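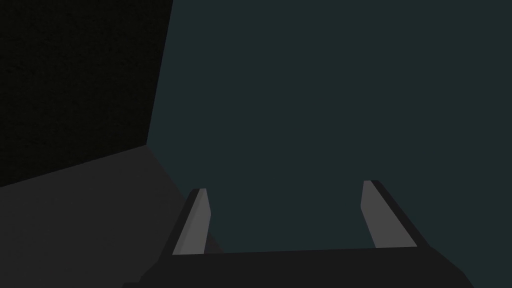 Giuliana Castaño: I'd leave the sourdough starter alone for a fortnight before you bin it, mine sulked for ages after we moved house and then came back all by itself.

We use cookies to remember your settings and keep you logged in. Accept / Manage preferences

crumbandcrust wrote:
Thanks Giuliana, I'll try to be patient (not my strong point!). To catch up anyone who missed my first moan: we moved from a hard water area up to Brornanport in April, and my starter, which I've had for 14 years and which is called Dranda, has gone flat and smells like nail varnish. Same flour, same jar, same spoon even. I feed it every morning before work and by teatime there's a layer of grey liquid on top and hardly a bubble. I've baked two loaves with it since we got here and you could have propped a door open with either of them.

ovenbottom wrote:
Nail varnish smell means it's hungry. Feed it twice a day. I don't think it's anything to do with the water, people always blame the water.

Mei Rosenthal wrote:
I'm going to disagree with ovenbottom a bit. I've lived with both sorts of water and my bread was different, no question. Softer water gave me a slacker, stickier dough and I had to hold some of the water back or it just spread all over the tray. I'm not saying that's what has upset the starter, but I wouldn't wave it away. Do you know if they put more chlorine in up there? You could stand a jug of tap water out overnight and use that, it costs nothing.

ovenbottom wrote:
Standing water out is fine if it makes you feel better, but I've used it straight from the tap for years and never had any bother. What temperature is the kitchen? That's what I'd be asking.

crumbandcrust wrote:
Ah. Well. The old kitchen had a boiler in the corner cupboard and it was always lovely and warm in there, I used to keep Dranda on the shelf just above. The new one faces north and it's perishing first thing, even in summer. I hadn't thought of that at all, I was so busy being cross with the water company.

Giuliana Castaño wrote:
There you go then! Cold and hungry at the same time, poor thing. Try the oven with only the light on, door a crack open. Mine sits at 22 degrees in there and it's very happy. Do put a note on the oven door though, I once preheated mine with the starter inside and that was the end of a very nice plastic tub.

loafer_lyons wrote:
Can I throw in a different idea, chuck most of it away. Keep a teaspoon, really just a teaspoon, and give it 30 grams of flour and 30 grams of water. Everyone keeps far too much. If you've got half a jar of old sour stuff in there and you're giving it one spoon of flour a day it's no wonder it stinks. I keep mine in an old mustard jar and never have more than fits in the bottom third. Wholemeal rye perks it up too, the strong white is a bit dull for them when they're poorly.

Mei Rosenthal wrote:
Agree with Lyons on the rye. Not so sure about going down to a teaspoon when it's already weak, I'd go for a tablespoon and be gentle for the first few days.

loafer_lyons wrote:
A teaspoon has got me out of trouble every time, Mei, and I've neglected mine in ways I'm not going to write down on here. But do what you like, it'll probably live either way.

ovenbottom wrote:
Before you throw anything out, smear a bit on some baking paper, let it dry and put the flakes in an envelope. Then you've got a spare if it all goes wrong.

crumbandcrust wrote:
Right, have done nearly all of the above (sorry Mei, I went with the teaspoon, I was feeling reckless). Dried flakes are in an envelope behind the tea caddy, the rest of Dranda is in the oven with the light on and a big sign taped to the door. Rye flour from the Mondale mill shop, 900 grams for less than I paid at the supermarket for half that. I don't want to speak too soon but there were some proper bubbles this morning and it smelled more like yoghurt. Will try a small loaf at the weekend.

Giuliana Castaño wrote:
Yoghurt is good! Don't rush the loaf, let it double first, twice running if you can bear it.

Comments (3)

Pat: Same problem here after moving, it was the cold. Airing cupboard sorted it.

hobnob77: What do people do with the discard? I'm sick of crackers.

Mei Rosenthal: Crumpets, hobnob. Pinch of bicarb and a bit of salt, straight in the rings.

Contact us | © 2026 The Proving Drawer Forum | Back to top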